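Irnodgate Children's Annex
Opening Checklist, Playrooms and Corridor
Walk-through done in December, before doors, 8:15 to 9:40 a.m.

1. Front door closes by itself, no slam. PASS. It closes with a long sigh, like the rest of us.

2. Exit signs lit. PASS, except the one by the coat hooks, which blinks. Bulb on order from Tukance. It was on order last time too.

3. Fire extinguishers charged, tags current. PASS. The one in the kitchenette had a tea towel hung on it. Towel removed. Please get a hook.

4. Outlet covers in place below counter height. FAIL. 13 missing. The covers were in a jar on the windowsill, labeled "outlet covers." Replaced while I was there.

5. Bookcases anchored to wall. PASS for the tall ones. The low one in the Wusitz Room is held up by encyclopedias and habit. Anchor it.

6. Radiator guards tight. FAIL, reading corner. Two screws gone. Tape is not a screw.

7. Hot water at the low sinks. PASS.

8. Toys with small parts kept out of the under-threes room. FAIL. Found in the under-threes room: a marble, half a domino, one game die. Move to the Shehata Room and shut the gate.

9. Building plates free of cracks and sharp corners. PASS. Crumbs between the studs do not count as a crack, but wash them anyway.

10. Floor mats flat, no curled edges. FAIL at the entrance. I tripped on it myself, which saved some paperwork.

11. First aid box stocked. PARTIAL. Plenty of eye patches. No bandages of any normal size.

12. Posted room limit matches permit. FAIL. Permit 3785 says 294 for the whole building. The sign in the hall says "lots of friends welcome." Nice sign. Wrong sign.

13. Step stool steady on all feet. PASS on carpet, FAIL on tile. Keep it on carpet.

Re-check of failed items takes around 15 minutes if somebody has found the screwdriver. Leave this sheet on the clipboard, and leave the pen with it.
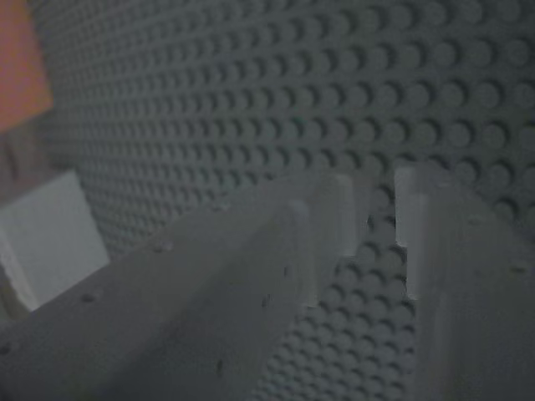

Page 4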